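2018-01-26 – grippers, handheld pair, service + remount
C. Salinas

Started late, parts box from Agudelo was sitting at the wrong bench. Both grippers out of the case. Symptoms from the last few days, so I don't lose them:

– pair 2 right: fingers don't close evenly, the upper one arrives first
– pair 2 left: fine mechanically, marker cube has play when you push it with a thumb
– tracking drops out for a moment when the wrist turns in toward the body. Both sides, right is worse

Opened right first. Pad was lifting at the back corner, old adhesive gone brown and crumbly. Scraped it off with the plastic blade, NOT the steel one (steel one marked the housing last time, my fault). New pad on with the Imer tape. Pressed it in the small vise for 13 minutes with a bit of foam between. Pad sits down in the slot now, no lip that I can feel with a fingernail.

Uneven closing was the linkage screw. Had backed out most of a turn. Threadlocker, the weak one, and a paint dot so we can see if it moves again. If the dot is split, retighten and write it here pls, don't just retighten.

Left: took the cube off, two screws, one of them stripped halfway. Replaced both. Cube back on, square by eye first and then against the little angle block. No play now.

Zero check after that, Lolto script, fully open / fully closed, left and right separately. Left closed offset 68 counts before, wrote the new zero over it. Right needed two tries, first time I had my finger on the jaw. Duh. Logged as run 411, ignore run 410.

Then out to the hallway by the stairs for the view check. Same spot by the storeroom door as before, so the footage can be compared with the old one. Looked at the view from each gripper, with the other one in it.

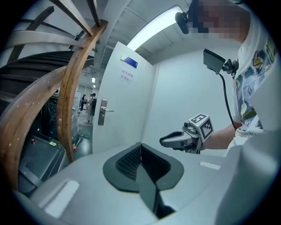 Hallway check, other gripper held out, cube facing this way. Storeroom door behind.

What I look for here: own pad centered low in the view, other gripper's cube readable, cable out of the way of the jaws. Cable is the one that keeps going wrong. It hangs where it wants unless it's taped to the handle, and then the tape comes off by lunch. Cornura sells a clip for it, price is silly, will print one first.

Light: the long tube on the ceiling is bright and in view whenever you tilt up. Fixed exposure handles it ok if the arm stays at chest height. Auto exposure does not, markers go to mush for a few frames after. Leave it FIXED. Somebody set the left one back to auto between the last log and today, I don't mind who, just don't.

Wiped the lenses again before the next pass, there was a smear from the adhesive. Isopropyl, lint free, one wipe and throw it.

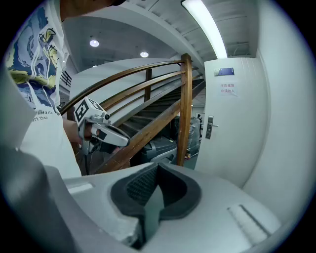 Other gripper held out center-left, pad and slot low in view. Tag still in view.

Checklist for putting a pair back in service, rewriteing it because the laminated one is out of date:

1. Pads seated, nothing lifting at the corners.
2. Paint dot on linkage screw in one piece.
3. Cube screws tight, no play by thumb. Don't crank them, the insert is soft plastic.
4. Lenses wiped.
5. Exposure fixed, both sides. Look at the number, don't trust the label on the menu.
6. Zero, left then right, hands OFF the jaws.
7. Hold both out in front, look down. Jaws forward, tags showing on both, cables down and away from the fingers. 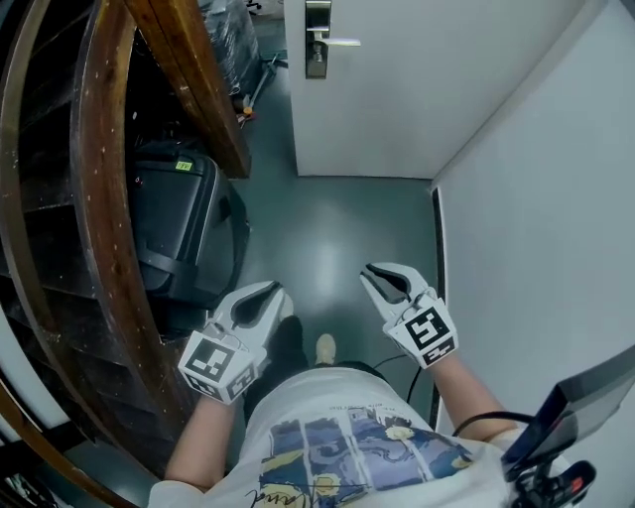 8. Ten slow open/closes per side, listen. Clicking = linkage, go back to 2.
9. Turn wrists in and out, watch the dropout counter. Write it down even if it's zero.
10. Log entry with serial and initials.

Result for pair 2 today: step 9 gives left zero, right three drops in 1433 frames. Was a lot more than that. I can live with three but would like to know where they come from. Suspect the cable tugging at the connector when the wrist rolls, they all fell on the same part of the turn. Tried holding the plug with a finger, no drops, but that was one short run so don't quote me.

To do
– print cable clip, try on right only
– order more Imer tape, half a roll left
– ask Agudelo for metal inserts for the cube mount
– pair 1 same treatment, hasn't had its pads looked at since early January
– throw out the laminated checklist

Pair 2 back in the case, right one tagged "watch connector". Vise foam is toast, cut a new peice before doing pair 1.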